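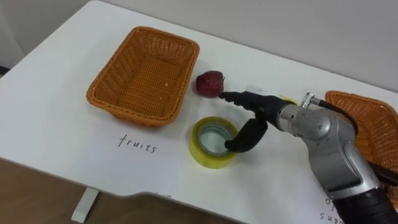 Der Obstkorb mit vorläufiger Beschriftung, daneben ein Apfel und das Klebeband.

Zur Neuordnung der Vorräte in Küche und Abstellkammer

Veröffentlicht am 15. Januar 2022 von Uzma Warraich

Mit dem Jahreswechsel ist die Ablage in meinem Haushalt neu geregelt worden. Der vorliegende Beitrag hält den Stand der Arbeiten fest und beantwortet zugleich mehrere Anfragen, die nach dem Eintrag vom September zu den Gewürzen eingegangen sind. Die Gewürze selbst sind nicht mehr Gegenstand; ihre Ordnung hat sich bewährt und bleibt unverändert in Kraft.

Ausgangslage

Die Küche in der Wohnung ist schmal und verfügt über keine eigene Speisekammer. Vorräte verteilten sich bisher auf drei Orte: den Hängeschrank über der Spüle, das Regal Stockdale im Flur und die Fensterbank. Obst lag in einer Glasschale, die für andere Zwecke angeschafft worden war und deren Boden so stark gewölbt ist, dass sich die Früchte in der Mitte sammelten und gegenseitig drückten. Birnen haben das regelmäßig nicht überstanden. Kleinteile des täglichen Gebrauchs, darunter Klebeband, Schnur, Gummiringe, Schere und Teelichter, fanden sich dort, wo sie zuletzt benutzt worden waren, häufig also in derselben Schale.

Dieser Zustand war über längere Zeit geduldet worden. Anlass zur Änderung gab eine Rolle Klebeband, die im Dezember beim Verpacken von Päckchen an drei aufeinanderfolgenden Abenden gesucht wurde und jedes Mal unter den Mandarinen lag.

Beschaffung der Körbe

Für die Neuordnung wurden geflochtene Körbe gewählt. Geschlossene Kästen kamen für das Obst nicht in Betracht. Der Korb, der nun das Obst aufnehmen soll, ist annähernd rechteckig mit gerundeten Ecken, die Seiten sind leicht ausgestellt, und der Rand ist kräftig geflochten. Zwischen den Strängen der Wände bleiben oben kleine Lücken. Der Boden ist flach, was nach den Erfahrungen mit der Glasschale als wichtigstes Merkmal gelten muss.

Die Körbe stammen aus einem Haushaltswarengeschäft in Amance, in dem ich auf der Rückfahrt von Verwandten in Ususier Halt gemacht habe. Der Verkäufer führte dort auch lackierte Modelle, von denen ich nach kurzer Prüfung abgesehen habe: Der Lack roch noch im Laden deutlich, und ein Korb für Lebensmittel soll nach nichts riechen. Vor der Inbetriebnahme wurden alle Körbe mit einer weichen Bürste ausgebürstet und über Nacht bei geöffnetem Fenster gelüftet. Von einer Wäsche rate ich ab. Ein älterer Korb, den meine Mutter einmal in der Badewanne eingeweicht hat, steht seither schief.

Maße des Regals

Das Regal im Flur ist innen rund 40 Zentimeter tief. Diese Angabe wird hier aufgeführt, weil in den Anfragen wiederholt nach ihr gefragt worden ist. Maßgeblich ist allerdings nicht der Boden des Korbes, sondern sein oberer Rand. Wer vor dem Kauf nur die Grundfläche misst, bekommt den Korb unter Umständen nicht hinter die vordere Leiste. Es empfiehlt sich, die Umrisse des Randes auf Zeitungspapier zu übertragen und dieses Papier probeweise in das Fach zu legen. Auf diese Weise sind zwei Körbe als ungeeignet ausgeschieden, bevor sie bezahlt waren.

Beschriftung

Die Zuordnung wird durch Beschriftung festgelegt. Dafür dienen vorerst handgeschriebene Zettel, die vor den jeweiligen Korb gelegt werden. Verwendet wird ein Block mit 100 Blatt, wie er in jedem Schreibwarengeschäft erhältlich ist, sowie ein dünner schwarzer Stift. Die Wörter stehen auf Englisch und in Kleinbuchstaben, für das Obst also »fruits«. Dies entspricht der Haushaltssprache an den Wochenenden, wenn meine Schwester und ihre Kinder anwesend sind, und hat bislang zu keinen Missverständnissen geführt. Der Hinweis meiner Nichte, im Englischen genüge hier der Singular, wurde zur Kenntnis genommen.

Die Zettel bleiben zwei Wochen lose liegen. Erst nach Ablauf dieser Frist wird entschieden, ob eine Kategorie Bestand hat und ein festes Schild erhält. Bei den Gewürzen war seinerzeit sofort geklebt worden, mit der Folge, dass die Hälfte der Etiketten wieder abzulösen war und an den Gläsern bis heute Klebereste haften. Vorgesehen sind diesmal kleine Anhänger aus Leinen der Marke Lilen, die mit einer Schlaufe durch das Geflecht gezogen werden. Sie sind bestellt; ein Liefertermin liegt noch nicht vor.

Ein weißer Zettel auf einer weißen Tischplatte ist, wie einzuräumen ist, aus einiger Entfernung kaum zu erkennen. Für die Anhänger wurde daher ein grauer Farbton gewählt.

Festlegung der Kategorien

Insgesamt sind sechs Kategorien vorgesehen: Obst, Zwiebeln und Kartoffeln, Brot, Tee, Backzutaten sowie Kleinteile. Über die Zuordnung im Einzelnen gilt Folgendes.

Äpfel kommen in den Obstkorb, sofern sie innerhalb der Woche verzehrt werden. Größere Mengen, wie sie im Herbst aus Ususier mitgebracht werden, verbleiben im Keller. Dunkelrote Sorten halten sich bei mir erfahrungsgemäß weniger lang, als ihr Aussehen verspricht, und werden deshalb nach oben gelegt. Äpfel mit Druckstellen gehen unmittelbar in die Küche und werden zu Kompott verarbeitet.

Bananen werden getrennt aufbewahrt und hängen an einem Haken neben dem Fenster. Zitronen gelten im Sinne dieser Ordnung als Backzutat. Diese Regelung ist im Haushalt umstritten, wird aber bis auf Weiteres angewandt.

Klebeband, gleich welcher Farbe und Breite, gehört zu den Kleinteilen und in keinem Fall zum Obst. Die gelbgrüne Rolle ist hiervon ausdrücklich umfasst. Nach Gebrauch ist das Ende der Rolle umzuschlagen – eine Vorschrift, die ich selbst am häufigsten verletze.

Zwiebeln und Kartoffeln teilen sich entgegen der üblichen Empfehlung einen Korb, der durch einen Streifen Karton unterteilt ist. Der verfügbare Platz lässt eine andere Lösung derzeit nicht zu. Sollte im Flur das untere Fach frei werden, in dem gegenwärtig die Winterschuhe stehen, wird die Trennung vollzogen.

Durchführung

Die Einteilung erfolgt am Tisch und nicht vor dem Regal. Körbe und Gegenstände werden auf der Platte ausgelegt, die Zettel davor, und erst dann wird eingeräumt. Der Vorgang nimmt auf diese Weise mehr Zeit in Anspruch, doch treten Unklarheiten zutage, die im Stehen vor dem Fach übersehen werden. So stellte sich die Frage, wohin die Walnüsse gehören, überhaupt erst am Tisch. Sie liegen vorläufig beim Tee, was auf Dauer nicht befriedigt.

Eingeräumt wird von unten nach oben, Schweres zuerst. Zwischen Korb und Obst liegt ein einmal gefaltetes Geschirrtuch, das wöchentlich gewechselt wird. Papier hat sich als Unterlage nicht bewährt; es verrutscht und bleibt an weichen Früchten kleben.

Zu den eingegangenen Fragen

Eine Leserin erkundigte sich, ob geflochtene Körbe Staub anziehen. Dies ist zu bejahen, insbesondere am Rand. Der Pinsel, der auch für die Heizkörper verwendet wird, leistet hier gute Dienste.

Ein weiterer Leser bat um Auskunft, ob die Glasschale abzugeben sei. Sie ist es nicht. Sie wird künftig wieder für Salat verwendet und steht im Hängeschrank, zweites Fach.

Gefragt wurde schließlich nach dem Preis der Körbe. Der Kassenbeleg ist derzeit nicht auffindbar und wird nachgereicht, sobald die Schublade mit den Papieren an der Reihe ist. Bis dahin bitte ich, von weiteren Anfragen zu diesem Punkt abzusehen. Vorschläge zur Unterbringung der Walnüsse können unter diesem Beitrag hinterlassen werden.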